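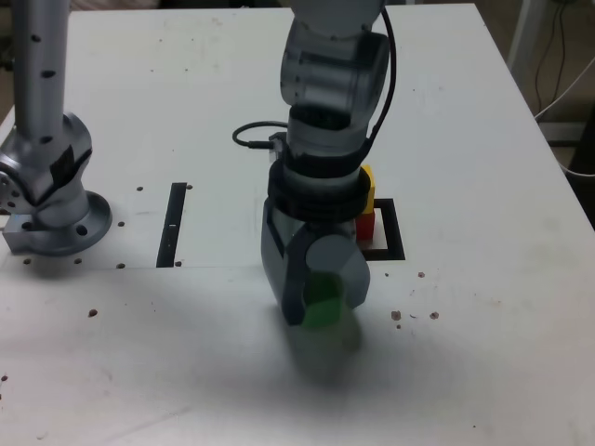

I have watched people stream for most of my adult life and had never once stood in the room where it happens, so when Bitport announced an open day at their creator studios I signed up within the hour. Tickets were free, you just had to pick a slot. Mine was the first of the morning, Tue 1 July, and I got there so early that the guy at the front desk was still eating his bagel.

If you don't know Bitport, they rent out streaming rooms by the half day and also manage a handful of mid-size gaming channels. The building used to be a carpet showroom and it still has those enormous front windows, now covered with black film so nobody's face cam gets washed out at sunset. Parking is terrible. I ended up two blocks over behind a tire place.

Our guide was Norbert Kollár, who runs the audio side and talks very fast (I liked him a lot!). He started us off in the smallest room, a closet really, with foam on every wall and a door that closes with a sort of thump you feel in your ears. He had us all stop talking for a bit. I could hear my own jacket. Then he clapped once, and it sounded like somebody clapping inside a pillow.

He had two mics set up on arms, a USB one and an XLR one going into a mixer, and he let us read a line from the back of a chip bag into each. I was sure I'd hear a giant difference. On my voice I could hardly tell them apart until he had me back up to where most people sit when they get tired, slumped in the chair with the mic way over by the monitor. Then both of them sounded awful. His advice was to get the mic about a hand's width from your mouth and spend the rest of the money on a rug. I wrote that down, went home and measured, and mine was so far away I'm embarrassed to give you the number.

Next was the big room, where Panagiotou was setting up. I've followed her since she was doing blind runs of old platformers to 40 viewers, and she was every bit as nice as she seems on stream. She was running late and still stopped to show us her button layout. She has a key that mutes her and plays a kettle noise, and she uses it when she sneezes. Years of that kettle noise, and I always thought she was making tea!

A kid in our group asked how many people she needed watching before it felt real. She said she keeps the viewer count covered with a sticky note while she's live. Her best ever was 1269, during a charity run in March, and she only found out afterward when a moderator told her. I'd been in that chat and remember it going by too fast to read.

We got to sit behind the glass for the first stretch of her show, and this was the part I'd come for. What surprised me was how much physical stuff goes on. She's turning to check chat, nudging a fader, drinking water, waving at the producer, and on the screen you'd swear she hadn't looked away from the game. The producer sits at a desk next door with 6 windows open and eats almonds the whole time. When the game crashed he had her camera full screen before I'd even noticed - she was already telling a story about her landlord.

After that there was a sort of mini expo in the old loading area. Brilent had a table of key lights and I spent too long there. They let you put your face in front of each one and look at yourself on a monitor, which was humbling. I preferred the small warm one clamped to the desk over the big square panel, and it was also the cheaper of the two, so hooray. Pretard had chairs. I sat in one, it was fine, it was a chair. The salesman wanted me to feel the lumbar support and I said I could feel it, which was a lie.

Lunch was pizza, and it ran out before the second slot got any, so if you go next time take an early one. I'd also say bring a sweater. They keep the rooms cold for the computers and I was shivering by the time we hit the control desk.

My only real complaint is that the talk on getting started was more of a pitch for Bitport's management deal. I asked what cut they take and got a lot of words back, none of them a percentage. The woman next to me asked again and got the same words. I'd still go back for the audio room alone.

They're planning another one for next March, sign-up through their site. I've already moved my mic and ordered a rug.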